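Destix Issues Safety Notice and Software Update for Nustton Arm Controller After Placement Fault

Destix today released a safety notice and a software update for customers who use its Nustton arm controller. The company is asking all users to stop unattended pick-and-place work near table edges until the update has been installed.

The notice covers a fault in the part of the controller that decides where an object can be set down. Under certain conditions, the controller treats the outer edge of a table as if it were farther out than it is. An object can then be released with part of its base over open air. Destix has received no reports of injury.

The fault was first reported in December by Kemex, which uses the Nustton controller to test arms for home kitchens. Kemex recorded 4 dropped dishes on its test line. In each case the arm reported a normal placement and went on to its next task. No alarm was raised, and the log showed the job as complete.

Destix engineers traced the problem to the way the controller handles table corners. When two edges meet, the controller takes a safety margin from each one. In software version 2, the second margin was added to the usable area when it should have been taken away. The mistake has no effect in the middle of a table. It matters only when the arm is asked to place something close to a corner.

To find out how often the fault occurred, Destix ran 600 placements in simulation with the old software. The runs used a range of room layouts, table heights and dishes. Bowls with a narrow foot were the hardest case, as the rim can look well supported while the foot is already past the edge.

"The arm did what it was told, and what it was told was wrong," said Trinidad Espiritu, director of product safety at Destix. "We should have caught this before the release went out. Our tests were mostly done in the middle of the table, and we did not put enough of them at the corners. We have changed that."

The simulated rooms were furnished like ordinary homes, with a sofa, a door, a wood floor and a plant near the work area. In the corner tests, the arm stands just past the end of the table and reaches down to a shallow grey bowl at the edge. 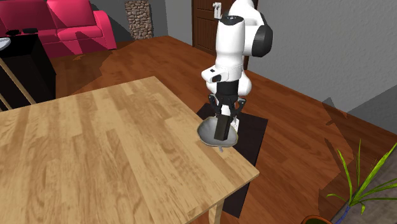 What Customers Should Do

Customers running version 2 of the Nustton software should take the following steps:

- Stop any unattended placement work near a table edge or corner.
- Install the update from the Destix customer portal. The arm must be parked and the controller restarted before the update takes effect.
- Run the edge check in the service menu. The check must pass at every corner the arm can reach.
- Keep people, and children in particular, away from the floor area under the table while the check is running.
- Send the log file to Destix support if the check fails.

Customers who cannot install the update right away can set the edge margin by hand. Instructions are included in the notice. Earlier versions of the software are not affected.

Changes in the Update

The update corrects the corner calculation. It also adds a support check before the gripper opens. The controller now compares the position of the object's base with the table edge and will not release the object if the base is not fully on the surface. The arm holds its position, sounds a tone and waits for an operator.

Destix has asked Wibisono, an independent test lab, to review the update and the company's test methods. The lab will repeat the corner tests on physical arms. Destix will publish the results when the review is finished.

Dishes and other property damaged as a result of the fault will be replaced at no cost. Claims can be filed through the customer portal.

About Destix

Destix makes control software and safety systems for robot arms used in homes, labs and light industry. The Nustton controller is sold directly and through equipment partners.

Media Contact
Destix Press Office

Related News
Nustton Controller: Guide to the Service Menu
Destix and Kemex Extend Home Kitchen Test Program
How to Read a Destix Safety Notice
Wibisono to Review Destix Test Methods
Destix Opens Customer Portal to Equipment Partners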